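Trenis hand

The Trenis is a five-digit robotic hand put together by members of the Pluvstead shared workshop, and I'm one of the people who's been mucking about with it since the start, so take this article as an insider's version (corrections are welcome, just leave a note on the talk page). It began as a kit project in June and grew a fair bit from there.

Name and origins

Trenis was the name on the box of drawer runners we kept the first parts in. It stuck! The general layout follows the Grilcombe plans, which get passed around a lot of home builders, though we changed the thumb mount 3 times before we were happy with it. The whole thing weighs 590 grams without its cabling, and I'm still a bit proud of that number.

Construction

There's a thumb and four fingers, all jointed, on a broad smooth back. Everything you'd want to get at with a screwdriver is on the palm side, so you can service a finger without pulling the back off. We went with grey for the lot. Each of the four fingers has a thin blue light strip near its upper knuckle, and the thumb has its own little blue indicator at the tip. I wired those in as status lights while we were chasing a loose connector, and then everybody liked the colour so much they stayed.
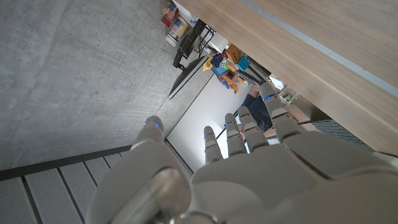

The Trenis hand from behind the knuckles, with its blue lights on.

Control

Finger positions are sent from a desktop computer through a board we call the Nikolaidis (long story, mostly about a takeaway shop). It'll store 40 poses. Most of us use maybe a handful: flat, fist, point, pinch, and a wave for when visitors come through. Pinch is the fussy one, and it needs recalibrating whenever a tendon gets replaced.

Known problems

The wrist fitting works itself undone if you run the wave for too long. Thread locker helps, but go easy, you'll want to get it apart again! The 2 outer fingers also lag a touch on quick moves, and I haven't tracked down why.

Page last edited 04/08/2024.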